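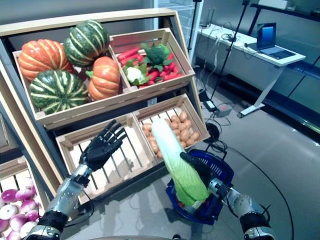

4. Keeping vegetables at home without a cellar

4.1 Who kept what, and where

The diary part of the study ran in 93 households in the Londa district, all in apartments, none with a cellar. Most buildings there had one once. They were turned into bike rooms or rented out as storage, and the habit of buying winter vegetables in bulk went with them, or so we assumed going in. The diaries say otherwise. Bulk buying is still common. What changed is the place: balcony, stairwell landing, the gap between the fridge and the wall, under a bed in the coolest room.

Each household wrote down every vegetable bought, where it was put, and what became of it (eaten, given away, thrown out, still there at the end). Total of 679 entries after cleaning. We dropped entries with no storage place given, and entries for frozen or canned goods. Herbs were left in at first and then taken out again, too many people keep them in a glass on the windowsill and don't think of that as storage at all.

Places were coded into five groups: fridge, kitchen outside the fridge, unheated room, balcony, shared space. The last one caused arguments between the coders. A landing outside your own door is shared on paper and private in practice. We left it as shared. A reader who disagrees can move it, the entry-level table keeps the original wording.

Fridge came out on top, with 61 percent of entries. Not a surprise. More useful is what the fridge entries leave out. Onions almost never, potatoes rarely, winter squash only once cut. People have rules for these and the rules agree closely from one home to the next, even where the reasons given don't. Squash was "kept out because it needs air," "kept out because it's pretty," "kept out because it doesn't fit." Same shelf in all three cases.

4.2 Whole heads and cut heads

Cabbages are the awkward case. A whole head is too big for a crisper drawer and too perishable, in most people's minds, for the hallway. So it gets cut early, often on the day it comes home, and once it is cut the clock runs. We asked for a note each time a whole vegetable was first cut. Compliance was poor in the first weeks and then got better after we added a tick box to the diary page.

Round white cabbage was treated as a keeper. Outer leaves dry out, they get peeled off, the rest is fine. Households with a balcony left it there until hard frost. Napa cabbage (Figure 4) was treated more like lettuce, bought for one meal and worried about afterward. Several diaries describe it as "already going" after a few days when the notes for the same head record only a limp outer leaf. Nothing in our data says it keeps that badly. The looser leaf and pale color seem to read as delicate, and people act on that.

The limit for an entry to count as thrown out was 200 grams. Below that we treated it as trimmings. This is a rough line and it hurts us on leafy vegetables, where several light discards over a week can add up to most of a head and never cross it. We see this clearly in the free-text notes and can't see it at all in the totals. A future diary shoud ask for a running weight per item instead.

One more thing on size. Diary keepers who lived alone often wrote that they would have bought half a head had one been on offer. Some stores in the district sell halves in plastic wrap, but those were bought less than expected. Reasons given: price per kilo, the brown edge, not knowing when it was cut.

Figure 4. Napa cabbage, pale green and white. Grouped with leafy vegetables in the coding, separate from round cabbage.
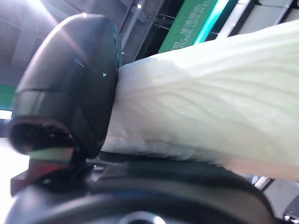 4.3 Where people got their rules

Mostly from a parent or grandparent, by their own account. Then neighbors. Printed advice came far behind, and the storage leaflet that Hotar puts in its vegetable boxes was mentioned mainly as something found at the bottom of the box when it was empty. Households using the Lutaveo shopping list app had its storage reminders turned on by default. Many turned them off. The complaint was nearly always timing: a reminder to use up the carrots on an evening when dinner is already cooked does no good.

Inherited rules came from homes with cellars, and this matters. "Never next to apples" was kept strictly even by people who own one drawer and no other place to put either. "Dark and dry" turned into a paper bag in a warm kitchen cabinet. The rule survives, the conditions behind it don't. We did not find that people following such rules threw out more than others, the groups are too small and to mixed for that comparison.

4.4 Limits of the diary data

Self-report, first of all. Households that agree to write down their vegetables for a season are likely tidier about it than the rest. Second, the winter was mild, balconies stayed usable longer than in a normal year. Third, no temperature readings. We planned loggers for the balconies and unheated rooms and had to drop them on cost. The Dijkstra apartment block also joined late, in July, so its entries start with summer vegetables and were left out of the squash and cabbage tables above. They are back in for section 5, where season is handled separately.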